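Hedthorpe Counter Notes: README

Last revised February 3, 2019
Kept by Elba Insaurralde, with a great deal of help from Heather Aitken

What this is

Welcome, and thank you for opening the file before the folder (most people do it the other way round, me included). These are the notes and pictures we keep on the coffee counter at Hedthorpe: drinks, grinding, cleaning up, and the many small habits that grow up wherever people make coffee for one another. The collection holds 996 entries. We had hoped for 1,000, but Fidel Lagos found four that were the same entry typed twice, and out they went.

What an entry covers

One entry is one small job at the counter, such as setting a glass out or dealing with the grounds. There are 2 folders, "drinks" for anything that ends up in a glass or cup, and "grounds" for everything to do with the coffee itself. If a job seems to belong in both, put it in "grounds" and say so in the remarks. Joaquín and I went back and forth on this for most of August, and I would dearly love not to do it again! 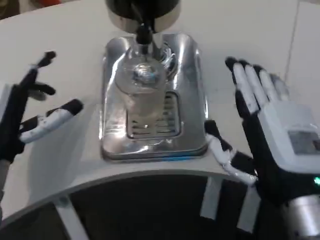
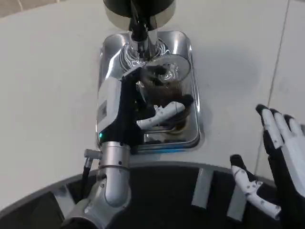
Words we use

"Tray" is always the steel tray, whatever happens to be standing in it. "Grate" is only the slotted part. Older entries say "drainer" or "the grid" for the same thing, and I have been changing those as I come across them, usually with a cup of something at my elbow. "Grounds" means ground coffee, fresh or used, so please write which one if you know.

Known gaps

Remarks from the Oakley visit are thin, and a few are only a word or two. Milk drinks are barely covered. Nicanor Quiroga has offered to write up the cleaning notes properly, and until he does, treat the ones marked "draft" with some patience.

Adding to it

Copy the blank entry, fill in what you can, and leave the rest empty. Short and plain is lovely. Send corrections to Heather or to me, and please keep the old wording underneath so we can see what changed.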